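Macarena Olivares fits out hallways and small workrooms, and most of her questions come down to where the keys go. Her preference is a hook rail, fixed to a flat panel close to the door.

"A bowl fills up with receipts," she says. "On a rail, a missing key shows as a bare hook."

She compared three rails over the winter, from Woltus, Prodon and Arurov. Spacing mattered more to her than load rating. A house key weighs very little, but a key with a soft toy on the ring needs width, and on a tight rail it covers its neighbor.

"People buy for weight and then run out of room sideways," Olivares says. She asks clients to put the bulkiest item on an end hook, so that it can spread in one direction - the thin keys go next to it.

Her fixing method is plain. She mounts the strip with four screws, checks the level, and leaves it for a day before anything is hung. Adhesive pads she uses only on smooth painted board.

On finish she has few opinions. Black bases on a white strip are easy to find in poor light, and a bare metal hook does not chip where the ring rubs.

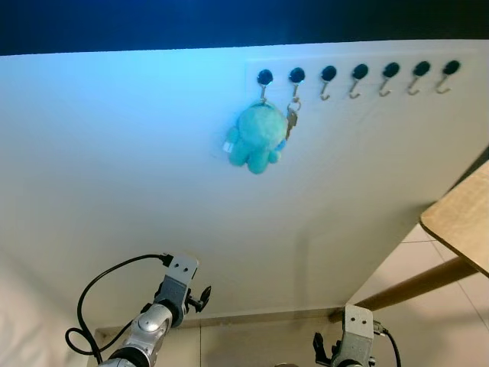

Spare hooks

Olivares advises against filling a rail on the first day. "Leave the far end open until May," she says. "By then you know what you carry."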